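To: Talladari Automation Users list
Subject: Re: Open day at the Messina building, August

Members have asked for further details, and the answers are given below the quoted message.

> The Irko laboratory will be open to list members in August. Could
> the organizers confirm whether the arm will be shown running, and
> whether places are limited? Our department would like to send a
> group, some of whom have never worked with automation.

Places are limited to 80, in groups, with the first group admitted at 9:30 a.m. Departments may register several people on one form. Please quote reference 513 when writing to the open day office.

The demonstration has two parts. Visitors will first follow the tube handling task in simulation on a large screen, and will then see the same task carried out by the arm in Room 31. The Tositton control software is used for both — operators on duty will take questions between runs. No earlier experience is expected.

The simulated workspace is the one that visitors will meet first. It has been used for 2,000 trial runs to date, and the layout of the table is changed from one run to the next.
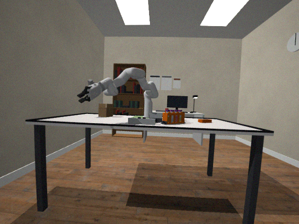
Simulated workspace: the arm with its gripper open, and the rack of four capped test tubes on the table.

Groups wishing to see a particular layout should say so when registering. Bags and coats must be left at the front desk.

Open Day Office
Irko Laboratory, Messina building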